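Handling faults, week 9
Gripping and letting go: the Limetti cell stoppage

Read before the lab. Bring the fault sheet from last time, we'll need the second page.

What happened
Packing cell at the Guerra site, two-finger gripper, rolls of tape into cartons. Ran fine for weeks. Then rolls started dropping on the way over. Not every time, up to 22 in a shift. Operators cleared them by hand, pressed reset, carried on. No stop logged until one roll went under the guard and somebody reached in after it with the arm still live.

No injury. Still counts as a safety event, and in the exam I want it called that. "Near miss" alone loses you a mark.

Causes (in the order they were found)
- Finger joint screw worked loose on one side. Pads closed unevenly, roll tipped as it lifted.
- Pad surface worn. Checks were meant to be every 1,000 cycles, counter had been set back to zero with each reset. So the check never came up!!
- Grip sensor only asked "are the fingers closed on something". Didn't ask whether it was held straight.
- Reset button reachable without opening the gate. See Jutoseo drawing, sheet 34.

Which of these would you fix first? Most people say the screw. Think about the reset.

Terms
Slip: object moves against the pads while held.
Missed grasp: fingers close, nothing between them.
Partial grasp: only part of the pad touches. Hard to spot, looks fine untill it lifts.
Safe state: what the machine does when it doesn't know. For a gripper this is NOT always "open". Discuss.
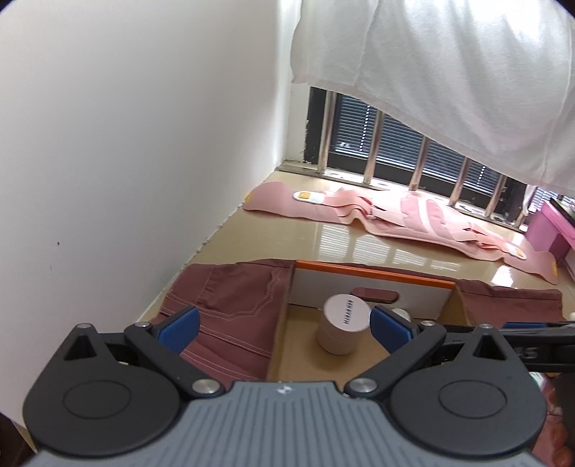
Handling Faults course notes, Wenditz lab. Updated March

Approach to a tape roll standing in a box, pads still open. Mark on your copy where each pad would touch first if one joint had play in it. Then say wich of the three terms fits, and what a sensor would need to measure to catch it. The roll is inside the box too, so allow for the walls and the fingers knocking it on the way down.

Half a page, hand in at the start of the lab.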